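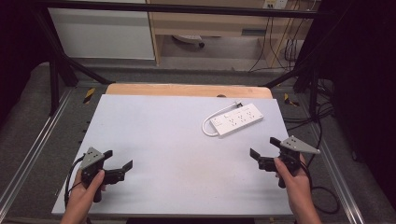 Tibor Vass

Cable day in the office. Started with the power strips, because every desk had one and half were daisy-chained.

Rule from now on: one strip per table, plugged straight into the wall. No strip into a strip.

Cords get coiled loosely and tied once. Wrapping them tight around the strip is what killed the last Willer.

Replacements were 65 for the lot - cheaper than I expected. White, with a switch on the end.

Still to do: the cables on the carpet by the wall outlet. Tomorrow morning, before anyone's in.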